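Tickets > Hardware > Arms and grippers

#2512 Left gripper drops block on handoff, right one fine
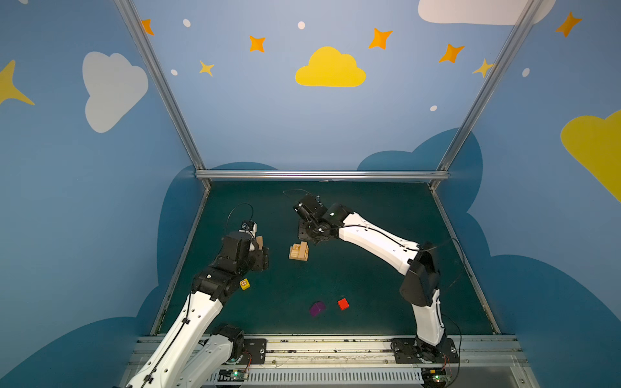
Opened by Trilok Rana, 5 February 2025
Status: open, waiting on parts

Two arm cell, wooden block puzzle task. Left arm has the Sindar jaws, right still has the Belar parallel set from December. Same controller config on both, or supposed to be. Left picks up a piece OK, carries it OK, then lets it slip when it gets near the stack. Right doesn't do it. Need to know if it's the jaws or the arm before we order more of either.

What I tried so far:
- rehomed both arms. no change
- swapped the USB leads at the hub. no change
- cleaned jaw faces w/ alcohol, better for a few picks then back to slipping
- grip force up one step. Holds, but motor gets hot and the controller throws an overload

Counted one long run on the left: 216 picks, 11 drops. All 11 in the last bit of travel, wrist tilted. None on the colored cubes, only the wood pieces.

--- Shakuntala Khurana
Did you check the cable at the gripper? If it's pulling when the wrist rolls, you'll get exactly this. Left one has that big loop over the top, right one just trails off to the back. Not the same load at all. Also what's the position error reading at the moment it drops, log it pls

--- Trilok Rana
Logged. Error is flat until wrist roll goes past the halfway mark then jumps. Clipped the cable further back on the link, gave it more slack. Ran again, fewer drops, maybe half. So cable is part of it. Not all of it.

--- Shakuntala Khurana
OK then swap the jaws. Belar on left, Sindar on right, leave everyhting else alone. Same pieces same start positions. Don't touch force.

--- Trilok Rana
Swapped. Took roughly 2 hours, one stripped screw. Result:
Left arm w/ Belar: no drops
Right arm w/ Sindar: drops, same spot, same tilt
So it follows the jaws. Arm is ok, controller is ok.

Sindar faces are smooth and the wood is sanded pretty slick. Belar pads have some give. Put a strip of rubber tape on the Sindar jaws as a test, no drops in a short run but the tape creeps and then the close position is off, so not a fix.

--- Shakuntala Khurana
Good. Ask Omunier if they do the soft pad in that size. If not we go Belar on both and keep the Sindar for cube stuff, it's faster closing anyway. Keep the new cable clip position regardles. Put it in the setup notes.

--- Trilok Rana
Asked. Setup notes done. Leaving open till pads ship. Put both grippers back where they were for now so the other runs still compare.

Related tickets
Overload error when grip force above default
Wrist roll offset after rehoming
Belar pads: when to replace
Right arm USB dropout at startup
Omunier order form, small parts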